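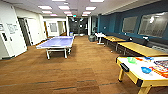

A recreation room with a table tennis table and an air hockey table

Teaching by demonstration is a way of giving a robot a new task without writing out each movement as code. A person performs the task and the robot's software learns from the recording.

There are 2 common methods. In hand guiding, also called kinesthetic teaching, the person holds the arm and moves it through the task. In remote control, or teleoperation, the person works the robot from a distance with a joystick, a headset or a smaller matching arm.

Everyday rooms are often used as well as laboratories, as changes in light and furniture help the robot cope with new places. Typical tasks include clearing a games table or putting objects into a box.

The Brisero collection, begun by Hazel Mbeki and Troels Eyvindsson, holds 700 demonstrations from 32 rooms. Each task was shown by at least 3 people – a single person's habits can otherwise be copied too closely.

See also: Imitation learning, Teleoperation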